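January, quarter to eleven at night

Boxed tonight, or held the spit bucket for people who boxed, which at my age comes to the same thing. Witix Amateur Boxing Club took nine up to Irnwood for the inter-club show and brought nine back, so on the only measure the parents care about it was a triumph.

The bus was due at two and came at twenty to three. The driver had been told Ornton, where the show was held last year, and had gone to Ornton, and had apparently enjoyed it. I sat up front with the medical cards on my knee. I have become the person who keeps the medical cards. I don't remember being asked. One day you're skipping in the corner thinking about your jab, and then you're fifty-three and people hand you a folder.

Weigh-in was in a corridor beside the boiler. Our light-welter had been living on crispbread since New Year and came in at exactly 60 kilos, then ate a pasty so quickly I had to look away. The Kpodo Gym lot were already there in matching tracksuits, very smart, with their name down the leg. Ours say Witix on the back, or they did. After the last wash most of them say Wit, which is generous.

Four of our nine got matched. The other five had travelled all that way to be told their opponents had flu, or exams, or in one case had grown. This is the part of the sport they leave out of the films. A lad trains for eleven weeks, gives up chips, is unbearable at home, and then sits on a plastic chair in his boots until half past eight while somebody goes through a list with a biro. I bought them all hot dogs. They cheered up faster than I did.

First bout, ours lost on points and deserved to. He has a lovely left hand and keeps it at home for best. I told him between rounds to let it go and he nodded very politely, as he nods at everything, and went out and didn't.

Second bout was our girl at sixty-three kilos, against a Kpodo girl with longer arms and a great deal more experience. I had privately written this one off. She lost the first clearly, walked back, sat down and asked me whether it was still raining. I said I thought so. She went out and won the next two by stepping inside everything and thumping away at the body like someone trying to get a sofa through a door. Split decision, our way. Her mother made a noise I have only heard before from geese.

Third was a draw in all but name and went to the home boxer, in Irnwood, before an Irnwood crowd, and I make no comment. I made several at the time. The referee was decent about it and said he'd heard worse, and also that he'd heard it from me, in Ornton, last year.

Fourth was over in fifty seconds. Standing count, then another, and the towel went in from our side -- I threw it. He hasn't spoken to me since, except to ask for the window shut. He'll be cross until about Thursday fortnight and then he'll be back hitting the bag as if it had thrown the towel.
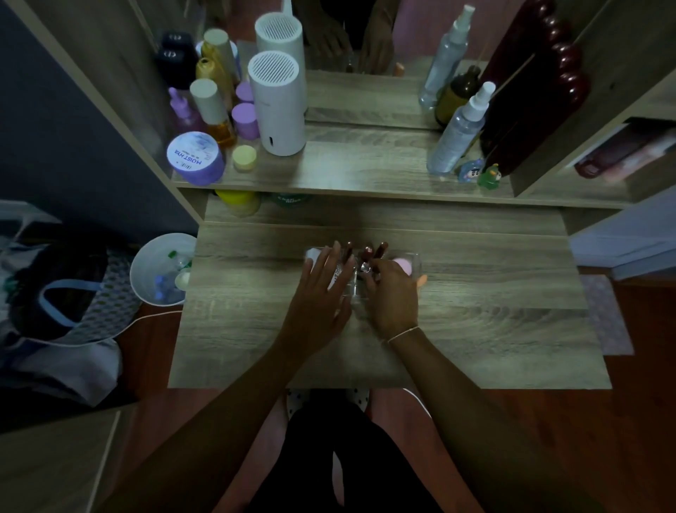
The trouble with throwing a towel is that you're always right and can never prove it. If you leave him in and he's fine, well, there you are. If you pull him out, all he'll ever have is the version where he was just about to turn it round. I had mine pulled out at twenty-two and I am still just about to turn it round. I was winning that fight for years afterwards, mostly in the bath.

Money, as I promised I'd write it down this time. The gate did well, 162 through the door, and our share goes towards the roof. The quote for the roof is £3,090. We have more than 2,000 of it in the account, which sounds close until you stand under the hole. I suggested a sponsored skip. It was received in the spirit of a man suggesting a sponsored skip.

Home by ten. Found somebody's gumshield in my coat pocket, no case, fluff on it. Have put it in a mug of mouthwash on the draining board and must remember it's there before breakfast.

Knee bad on the stairs. Training at six tomorrow, and I've got the keys.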